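Kaffeespender sauber halten: Tipps für Büro, Werkstatt und Vereinsküche

Im Juli war bei Sakus Tag der offenen Tür, und am längsten stand ich vor der Kaffeevorführung. Ein Roboter mit zwei Händen hat dort Kaffee an einem Standspender ausgegeben, wie er in vielen Büros und Kantinen steht. Irja Hirvonen hat die Station betreut und nebenbei viel über Pflege und Aufstellung erzählt. Ich habe mitgeschrieben und die Hinweise mit dem ergänzt, was sich bei uns in der Gemeinschaftsküche bewährt hat. Ob am Ende ein Mensch oder ein Roboter zapft, macht für die meisten Punkte keinen Unterschied.

Der richtige Platz

Der Spender gehört auf eine glatte, feste und helle Platte. Auf Weiß sieht man Kaffeetropfen sofort und wischt sie weg, bevor sie antrocknen. Links und rechts vom Fuß sollte eine Handbreit frei bleiben, damit man eine Tasse abstellen kann, ohne irgendwo anzustoßen. Wer mit beiden Händen arbeitet, braucht auf jeder Seite Platz.
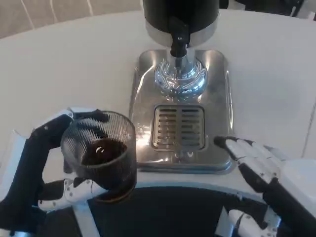 Tasse in der linken Hand, die rechte am Fuß des Spenders.

Zucker, Löffel und Servietten stehen besser auf einem zweiten Tisch. Bei der Vorführung wurde das so erklärt: Alles, was nicht zum Zapfen gebraucht wird, ist im Weg. In unserer Küche haben wir es danach auch so gemacht. Seitdem klebt der Zucker nicht mehr am Blech.

Gläser und Tassen

Vor dem ersten Einsatz prüfen, ob das Gefäß unter den Auslauf passt. Man stellt es leer auf das Rost und schiebt es einmal vor und zurück. Bei durchsichtigen Gläsern erkennt man den Füllstand gut. Dunkel getöntes Glas geht auch, nur muss man genauer hinschauen. Nach Hirvonens Erfahrung sind gerippte Gläser leichter zu greifen als ganz glatte, für den Roboter wie für nasse Finger.

Gläser nicht randvoll machen. Zwei Drittel reichen, wenn das Glas noch getragen werden muss. Dickwandige Gläser mit warmem Wasser vorwärmen und das Wasser vor dem Zapfen ausgießen.

Zapfen ohne Spritzer

Erst das Glas mittig auf das Rost stellen, dann den Hebel betätigen. Den Hebel ruhig und gleichmäßig drücken und gedrückt lassen, bis die Menge stimmt. Wer ständig absetzt und neu ansetzt, bekommt mehr Tropfen auf das Blech. Nach dem Loslassen das Glas kurz stehen lassen, es tropft fast immer etwas nach.

Bei Sakus wurde die Station laut Aushang seit dem Aufbau 2.343 Mal benutzt, davon 411 Mal am Besuchstag. Hirvonen sagte, das Greifen der Tasse habe beim Einrichten weniger Mühe gemacht als der Hebel. Zu fest gedrückt, wackelt der ganze Spender, zu locker gedrückt, kommt nur ein Rinnsal. Bei Kindern in der Küche ist es genauso. Man zeigt ihnen am besten zuerst den Hebel und übt mit Wasser.
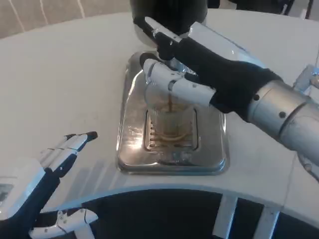 Rost und Tropfschale reinigen

Das Rost täglich abnehmen, sofern es sich abnehmen lässt, und unter warmem Wasser mit einer weichen Bürste abbürsten. Zwischen den Schlitzen setzt sich Kaffee fest, der nach einem Tag braun und nach einer Woche kaum noch wegzubekommen ist. Bei hartnäckigen Rändern das Rost 20 Minuten in warmes Wasser mit einem Löffel Natron legen, danach gut abspülen.

Die Schale ausleeren, bevor sie voll ist. Edelstahl immer in Schliffrichtung wischen. Für verchromte Teile genügt ein feuchtes Mikrofasertuch, anschließend trocken nachreiben. Scheuermilch hinterlässt Kratzer und hat dort nichts verloren.

Auslauf und Behälter

Den Auslauf abends mit heißem Wasser durchspülen. Bei unserem Gronon läuft dafür ungefähr ein halber Liter durch, bei anderen Geräten steht die Menge in der Anleitung. Zum Entkalken nur Mittel nehmen, die der Hersteller erlaubt. Essig greift manche Dichtungen an.

Kaffee nicht länger als 90 Minuten im Behälter lassen, er wird sonst bitter. Lieber kleinere Mengen nachfüllen und den Rest wegschütten. Den Deckel extra waschen, im Rand sammelt sich Fett aus dem Kaffee.

Wenn der Hebel klemmt

Meist ist eingetrockneter Kaffee am Gelenk schuld. Gerät leeren, warmes Wasser einfüllen, etwas warten und den Hebel mehrmals langsam bewegen. Kein Speiseöl verwenden, es wird ranzig und verklebt. Lebensmittelechtes Silikonfett gibt es im Fachhandel, wir nehmen das von Pitkänen. Eine kleine Tube hält Jahre.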